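Setting up a Vitberg stream level logger

4.1 Before you start

These instructions are for local groups who have been lent a Vitberg logger and have agreed a site with their catchment officer. If your site is on the Stonville Brook, also read the sheet on landowner access that came in the lid of the case.

Check that the case contains:

Logger with cap and hanging cable
Perforated tube, two brackets and four bolts
Gauge board
Reading lead
Spare O-rings (3)

You will also need a spirit level, a tape measure, a 13 mm spanner and a pencil. Pens tend to fail on damp record cards.

CAUTION: Do not enter the water if you cannot see the bed, or if the level is above your knee. Work in pairs. One person stays on the bank.

4.2 Fixing the tube

1. Choose a straight stretch with a firm bed, away from bridges, outfalls and cattle drinks. A pool that holds water in September is usually deep enough all year.

2. Hold the tube upright against the post or wall. The lowest row of holes must be under water at the lowest level you expect.

3. Mark the bracket positions, then fit the lower bracket first. Leave the bolts finger-tight.

4. Check the tube with the spirit level on two sides and tighten the bolts. Do not overtighten. The brackets are soft and will bend.

5. Fix the gauge board within arm's reach of the tube, with its zero mark below the lowest water level.

Note: If the bank is soft, drive a separate post for the gauge board. A board fixed to a leaning post will give wrong readings after the first flood, and these are hard to correct later.

4.3 Starting the logger

1. Connect the reading lead and open the Gkikas program on the laptop.

2. Enter the site number exactly as it appears on your agreement. For the two Stonville sites this is 324 (upper) and 529 (lower).

3. Set the interval to 15 minutes. Shorter intervals fill the memory and drain the battery.

4. Set the clock to GMT and leave it there. Do not change it for summer time.

5. Press Start and wait for the green light to flash twice.

6. Remove the lead, wipe the O-ring, fit the cap and lower the logger down the tube until the cable is tight.

7. Read the gauge board and write the level and the time on the record card – to the nearest half centimetre if the water is calm.

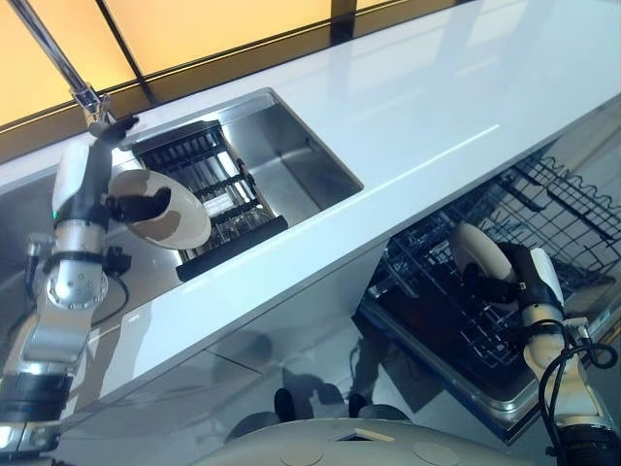
CARE AND CLEANING

Visit the site once a month, and again after any flood that goes over the bank. Clear leaves and weed from the tube before you lift the logger out.

Rinse the logger in clean stream water. Do not use detergent or a wire brush, and never push anything into the sensor opening. Silt that will not rinse away can be loosened by leaving the logger in a bucket of water overnight.

Replace the O-ring if it is flat, cracked or gritty.

The memory holds 2000 readings, so download the data at least every 20 days if the logger is set to 15 minutes. If you can only manage a monthly visit, change the interval to 30 minutes and tell the Hindis data desk, who will alter the site record.

CAUTION: Clean and dry boots, nets and ropes before moving to another stream.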